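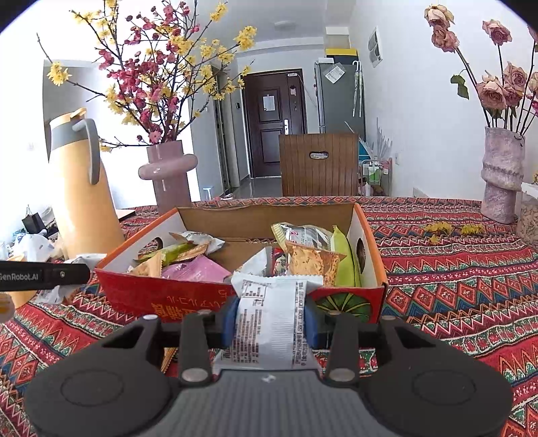
A hand-held gripper with a snack packet between its blue pads, just above the box.

How a borrowed gripper helps to teach a robot
Written by Sayaka Hayashi for the Hollar young readers' pages
Last checked: 30 December 2021

This page explains the Grasimach home kit. Grasimach is a lending service run by a company called Vestlow. A household borrows hand-held grippers, uses them to do ordinary jobs, and sends them back with recordings of the work. The recordings are used to train robot arms. Words printed in capitals the first time they appear are listed again at the end.

What is a gripper?

A GRIPPER is the part of a robot that takes hold of things. Your hand has four fingers and a thumb. Many grippers have only two fingers, and the fingers close towards each other like the two sides of a clothes peg.

Most grippers are fixed to the end of a robot arm. A hand-held gripper is held by a person. The person supplies the arm, the eyes and the decisions. The gripper supplies the fingers.

The fingers in the photograph are black and the pads on them are blue. A PAD is the part that touches the object. Pads on grippers are often made of something a little soft, so that the object does not slip and does not get scratched. Press your fingertip against a window and look at it from the other side. The skin flattens out. A soft pad does the same thing against a packet or a cup, and the larger patch of contact gives a better hold.

Why not use your hand?

A recording of a bare hand is useful to people, but it is awkward for a robot with two fingers. You can hold a packet with your thumb and three fingers, roll it over, and pinch one corner with your little finger. A two-fingered robot can do none of that. If it tried to copy you, it would have no part to match your little finger.

With a hand-held gripper, the person has the same limits as the robot. Every grip the person finds is a grip that a robot with the same sort of fingers could also try.

What is in the kit?

The Grasimach kit arrives in a grey case with foam inside. It contains:

Two hand-held grippers, one for each hand
A charging lead
A memory card, already fitted
A set of task cards
A checking block, used before each session
A return label

The grippers are lent. They stay the property of Vestlow and go back when the loan ends. A loan lasts seven days, counted from the day after delivery.

What does a gripper record?

While the person works, the tool stores three sorts of information.

The first is pictures. A camera on the tool takes many pictures each second, so there is always a view of the fingers and whatever is in front of them.

The second is movement. Small sensors measure how the tool tilts, turns and speeds up. A SENSOR is a part that measures something and turns the result into numbers. A thermometer is a sensor for heat. The sensors in these grippers are for motion.

The third is the gap between the fingers. When the fingers are wide open the number is large. When they are shut it is zero. When they are holding a packet it is somewhere in between, and it stays there until the packet is released.

All three are stored with the time. This matters more than it may seem. If the pictures said the fingers touched the packet at one moment and the gap number said they closed a second later, the robot would learn to grab too late.

What is a task card?

A task card names one job. It gives the starting position and the finishing position and leaves the middle to you. These are the words from one of the cards in the set we tried:

Move packets between a box and a table. Use one gripper. Do not tip the box. Do not push packets over the side.

Moving packets sounds like a very easy job. For a robot it is hard, for reasons that you can test at home.

Packets change shape. A wooden brick is the same shape before and after you squeeze it. A packet bends, dents and crackles, and the contents slide to one end.

Packets may be shiny. Light bounces off foil, and a bright patch can move across a packet when the packet has stayed still. To a camera this can look like movement.

Packets hide each other. In a full box, one wrapper lies partly over the next. The box in the photograph holds wrappers in pink, green, gold, silver and white, some behind or beneath others. Before a robot can pick one up it must work out where that packet stops and its neighbour begins. Printing makes this harder, as a line in a pattern can look like an edge.

The box has sides. The fingers must go down between the walls and come up again without hitting them.

Finding edges is one of the main things that the pictures are used for. A patterned tablecloth, such as the zigzag one on the table here, adds many more lines that are not the edges of any object. Vestlow asks households to leave their rooms as they usually are. A robot trained only on plain white tables tends to do badly on any other kind.

How does the robot learn from it?

The recordings go to a computer program called a MODEL. The model is shown a picture and has to guess what the gripper did next: move left, go down, close the fingers. Then its guess is compared with what the person did. If the guess was wrong, the numbers inside the model are changed slightly. This is repeated a very large number of times.

After training, the model is connected to a robot arm. The arm's camera sends it pictures, and the model sends back movements. It does not remember your kitchen or your snacks in the way that you would. What it keeps is a great many numbers, which together make some movements more likely than others.

One household's recordings are too few to train a good model. If everyone in the training set picked up packets by the left corner, the model would learn to go for the left corner, even on a day when the left corner was stuck under a tin. Recordings from many homes give it more ways to solve the same problem.

Mistakes are kept as well. If a packet drops and the person picks it up again, that is a recording of how to recover. The instructions say to carry on and not to start over.

Using the kit: our notes

We borrowed a kit in July and used it over several afternoons. These notes are ours and Vestlow did not pay for them.

Setting up. An adult has to create the account. The checking block is squeezed once in each gripper and a light turns green. On one morning the left gripper would not turn green until the block had been wiped with a dry cloth. The leaflet does not mention this.

Weight. The tool is heavier than it looks. The leaflet advises sessions of up to 13 minutes, followed by a rest. Our younger tester wanted to stop before that and did.

Grip. Thin packets were easiest to hold by the flat middle. Round tins were poor, and tended to turn between the fingers. Tall cartons were simple if held low down and difficult if held near the top.

Noise. There is a faint click when the fingers close fully. We stopped hearing it after a while.

Task cards. Most are clear. The card for folding a tea towel needs both grippers and a good deal of patience, and the drawing on it shows the towel the wrong way round.

Returning. The case fits through the door of a parcel locker. The memory card must stay in the tool.

Rules for younger users

Children aged seven and over may use the grippers with an adult in the room. Keep the fingers away from hair, faces and pets. Do not pick up glass, knives or anything hot. Put the tool down before you answer the door.

The camera records whatever it is pointed at. Ask before you record in a room that other people are using, and put away letters and anything else with your name or address on it. An adult can delete a session from the account before the kit is sent back.

Try it without a kit

You need a pair of kitchen tongs, a cardboard box and several packets or small bags of different sizes. Put the packets in the box. Using one hand and the tongs, move them to the table one at a time. Then put them back.

Write down where you gripped each packet, which ones slipped, and whether you moved one packet to reach another. Now try again with one eye closed. Judging how far down to reach is usually harder, and this is close to the problem faced by a robot with a single camera.

Words used on this page

GRIPPER: the part of a robot, or a tool, that takes hold of things
PAD: the part of a gripper finger that touches the object
SENSOR: a part that measures something and turns the result into numbers
MODEL: a computer program whose numbers are adjusted by training

Next page: Omoregie and the sorting machine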